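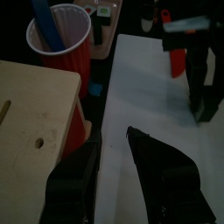 Herko Trade Show Video Package

The Herko package covers one finished product video for use at an exhibition stand, plus a shorter cut of the same material for your website and email. It suits manufacturers and equipment suppliers who have a launch date and a booth booked and need something ready to run when the hall opens.

What you get

One main video, up to 5 minutes, edited to loop
One short cut of 30 seconds for online use
Captions burned in on the booth version, so it works with the sound off
A voiceover version in US English
Files on a USB drive and by download link

How it works

We start with a call to go over the product, the audience and the size of the screen on your stand. Vlasta Hrubý writes the script and sends it to you before any filming is booked. You get two rounds of script changes. Filming takes one day, at your plant or at our studio in Toledo. If your product is too large to move, plan on your plant.

Lucian Matei handles the edit. The first cut is with you 15 working days after filming, and final files follow once you have signed off on the second cut.
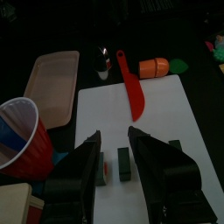 Screen sizes

The standard booth version is made for a normal widescreen monitor. Tall screens and video walls need a separate layout and are charged as an extra. Send us the spec sheet from your stand builder if you have it. We can also supply a silent version with larger captions for stands near a busy aisle.

Extras

Additional language captions, per language
3D animation of internal parts, quoted per job
Second filming day
Rush edit, by arrangement

Booking

We take 26 Herko projects a year. October is usually full by the end of summer, so book early if your show is in the fall. Prices on the current rate card apply from 1st January. A deposit holds your filming date and can be moved once to a new date.

For a quote, write to Asabe Akinola at our Toledo office with the name of the show, the dates and a short note on what you are launching.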